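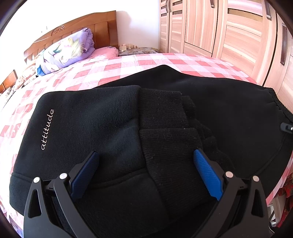
4. フリース衣類をたたんで収納する

この章では、フリースのジャケット、プルオーバー、パーカーなど、起毛した衣類を収納袋Urelo（ウレロ）に入れるまでの手順を説明します。シャツ類は第3章、コートと中綿入りの衣類は第5章を参照してください。

対象となる収納袋は、Urelo MとUrelo Lです。Urelo Sには、子ども用を除いてフリース衣類を入れないでください。

4.1 用意するもの

・Urelo本体
・仕切り布（本体に付属）
・衣類用ブラシ、または粘着式のクリーナー
・衣類を広げられる平らな場所（ベッド、大きめのテーブルなど）

ベッドの上で作業する場合は、掛け布団と枕をよけ、シーツのしわを手で伸ばしておきます。毛足の長い毛布の上では作業しないでください。毛布の繊維がフリースに付きます。

注記：黒や紺の衣類は、明るい色のシーツの上に広げると輪郭が分かりやすくなります。白や淡い色の衣類は、その逆です。

4.2 収納前の確認

1. 洗濯表示を確認し、表示に従って洗います。水温の上限が40℃と表示されているものは、それを超えないようにしてください。
2. 陰干しで完全に乾かします。袖口、裾、襟の内側、ポケットの底は乾きにくい部分です。指で触れて冷たく感じるときは、まだ水分が残っています。
3. ポケットの中身をすべて取り出します。
4. ファスナーを上まで閉めます。スナップボタンがある場合は留めます。コードストッパー付きの引きひもは、ゆるめた状態にしておきます。

注意：湿った衣類を収納しないでください。Ureloの生地は通気性が低く、においやカビの原因になります。

注意：乾燥機は、洗濯表示で認められている場合に限り使用してください。高温で起毛が縮れた場合、元に戻すことはできません。

4.3 糸くずと毛玉を取る

フリースの表面よりも、リブ編みの部分に細かい糸くずが残りやすくなります。袖口と裾のリブは、編み目の溝に沿って見てください。

1. 衣類を平らな場所に置き、前身ごろを上にします。
2. 身ごろは、襟から裾へ向かって一方向にブラシをかけます。往復させないでください。
3. リブの部分は、編み目の方向にそって軽くブラシをかけます。粘着式のクリーナーを使うときは、押し付けて転がし、引っぱらずにはがします。
4. リブを軽く横に広げ、溝の奥に残った糸くずを取ります。
5. 裏返して、後ろ身ごろと袖の裏側も同じようにします。

毛玉は指でちぎらず、毛玉取り器か小さなはさみで切り取ってください。縫い目の近くでは、縫い糸を切らないように刃を寝かせて使います。

注意：刺しゅうやプリントの文字には、ブラシも粘着面も当てないでください。細い線の文字は端からはがれたり、糸が浮いたりすることがあります。文字の周囲だけを手で払います。

4.4 広げて形を整える

かごや洗濯物の山から出したフリースは、袖が身ごろの下に入り込んだり、裾が内側に折れたりしています。たたみ始める前に、必ず一度広げてください。濃い色の衣類では、折れた部分と縫い目の見分けがつきにくいため、目よりも手で確かめるほうが確実です。

1. 襟、またはフードの付け根を探します。見つからないときは、先にファスナーの引き手を探し、そこから上へたどります。
2. 両肩の縫い目を持って軽く持ち上げ、2、3回ゆっくり揺らして折れをほどきます。
3. 後ろ身ごろを上にして置きます。
4. 袖を左右に開き、袖口のリブをそろえます。袖が裏返っている場合は、ここで直します。
5. 裾を手前に引き、リブがめくれていないか確かめます。
6. 手のひらで中央から外側へ、空気を逃がすようになでます。押さえつける必要はありません。

注記：曲線の縫い目で切り替えがある衣類は、縫い目を無理にまっすぐにしないでください。生地が自然に落ち着いた位置が、正しい位置です。

4.5 たたむ

1. 片方の身ごろを、肩の中央から裾に向かって内側へ折ります。
2. 折った側の袖を、裾の方向へ折り下げます。袖は身ごろの端から出ないようにします。
3. 反対側も同じように折ります。幅が30cmになるのが目安です。Urelo Mの内幅に合います。
4. フードがある場合は、背中側に平らに倒します。
5. 裾を持ち、丈の3分の1の位置で折り上げます。
6. もう一度折り、襟の下まで重ねます。
7. 表に返し、ファスナーの引き手が布の間に入っていることを確かめます。引き手が外に出ているときは、仕切り布をかぶせてください。

裾のリブに厚みがある衣類では、手順5でリブだけが盛り上がります。その場合は折り位置を少しずらし、リブ同士が重ならないようにします。左右の袖口のリブも、重なる位置をずらしておくと平らになります。

注記：ロゴや文字の上に折り目がこないようにしてください。胸や袖に文字がある衣類は、手順1の折り位置を文字の外側へ移します。幅が30cmを超える場合は、Urelo Lを使います。

4.6 袋に入れる

1. Ureloの口を全開にし、底板を平らに倒します。
2. 厚いものから順に入れます。Urelo Mに重ねられる大人用フリースは3枚までです。
3. 衣類と衣類の間に仕切り布を入れます。色の濃いものと薄いものを同じ袋に入れるときは、仕切り布を必ず使ってください。
4. 上から両手で軽く押さえ、空気を抜きます。
5. 角の生地を噛み込まないように、ファスナーを閉めます。
6. ラベル窓に中身を書いた紙を入れます。

注意：圧縮袋に入れてからUreloに収納しないでください。起毛が長期間つぶれると、取り出した後も折り跡が残ります。

注意：Ureloの上に重いものを載せないでください。袋を積み重ねる場合は2段までとします。

4.7 保管中の手入れ

直射日光の当たらない、乾いた場所に置いてください。ベッド下に置くときは、床に直接置かず、すのこなどを敷きます。

90日に一度、袋を開けて中の衣類を出し、風を通します。戻すときは、前回と違う位置で折ってください。防虫剤を使用する場合は、その製品の説明に従い、衣類に直接触れないように仕切り布の上に置きます。種類の異なる防虫剤を一緒に使わないでください。

4.8 困ったときは

たたんでも幅がそろわない
→ 4.4の手順4に戻り、袖が身ごろの下に入っていないか確かめてください。左右の肩の縫い目を合わせてから折り直します。

表面に白いほこりが付く
→ 静電気によるものです。軽く湿らせた布で表面をなで、乾いてから収納してください。仕切り布に付いたほこりも払います。

リブが伸びたまま戻らない
→ 洗濯表示に従って水洗いし、リブを寄せた形で平干しします。完全には戻らないことがあります。

ファスナーの引き手の跡が付いた
→ スチームアイロンを生地から浮かせ、蒸気だけを当ててから、手で毛を起こします。アイロンの面を生地に触れさせないでください。アイロン禁止の表示がある衣類には行わないでください。

袋のファスナーが閉まらない
→ 入れすぎです。1枚減らすか、Urelo Lに移してください。

仕切り布と底板は、Kerowの部品窓口で追加購入できます。ご注文の際は、本体内側のタグにある型番をお知らせください。

執筆：Estrella Solís　最終更新：2026年8月13日

次の章：5. コートと中綿入りの衣類を収納する

当サイトでは、表示内容の改善と利用状況の把握のためにCookieを使用しています。設定はいつでも変更できます。　すべて許可　必要なもののみ　設定を変更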